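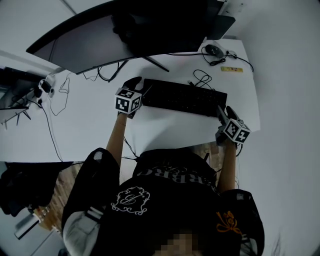 Notas para la charla de Corkham, 8 dic 2022

Empezar sin presentarme demasiado, que ya lo hace Lorna Navarro. Saludar, agua, y al lío.

Primera pregunta al público: ¿cuántos tenéis ahora mismo un nudo de cables encima de la mesa? Esperar a que levanten la mano (la levantan casi todos, y los que no, mienten un poquito). Yo la levanto también. Llevo años dando la lata con los escritorios y el mío sigue teniendo cables por todas partes.

Contar lo de la mesa blanca. Me encantan las mesas blancas, dan luz, parecen más grandes... ¡y no perdonan ni un cable negro! Monitor curvo, teclado negro, ratón y su maraña, la regleta a un lado con los enchufes y algún cable colgando hacia el suelo. Todo eso sobre madera oscura ni lo miras. Sobre blanco lo miras todo el santo día.

Ahora el orden que sigo yo, despacito, que en abril lo conté corriendo y Virgil Tudose me pidió las notas después:

Primero desenchufo y saco el teclado. Solo el teclado. Lo dejo en la silla, y ya tengo hueco para las manos.

Luego el ratón. Seguir el cable con el dedo hasta el final, sin tirar. Si tiras, aprietas el nudo (hacer el gesto con el cable que llevo en el bolsillo, ¡no olvidarlo en el hotel!).

Después el monitor. Los curvos ocupan más fondo de lo que uno cree y el pie se come media mesa. Girarlo, mirar por detrás, que es donde está la verdad y también el polvo.
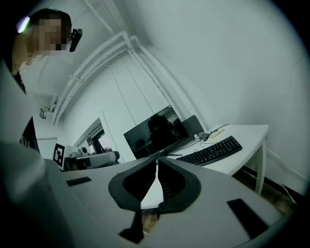

Y la regleta al final, siempre al final. Rowena Sebastian la pondría la primera y lo hemos discutido mil veces; si está en la sala, darle la palabra un minuto. Uno, que nos conocemos.

Pausa para hablar de las paredes. En un cuarto pequeño y blanco, con los tubos a la vista por arriba, la gente quiere taparlo todo. Yo no taparía nada. Unos tubos blancos en paralelo, bien sujetos con sus abrazaderas, son justo lo que querríamos hacer con los cables de abajo: juntos, rectos y doblando solo en la esquina.

Dato para quien pregunte por dinero: en la oficina de Bisum ordenamos 43 puestos en cinco días, con bridas de velcro y poco más. Adjoa Korletey tiene la lista de materiales, que se la pidan a ella.

Si sobra tiempo, turno de preguntas. Si no sobra, saltarme lo de las etiquetas y dejar el velcro en la mesa de la entrada para que cada uno coja un trozo.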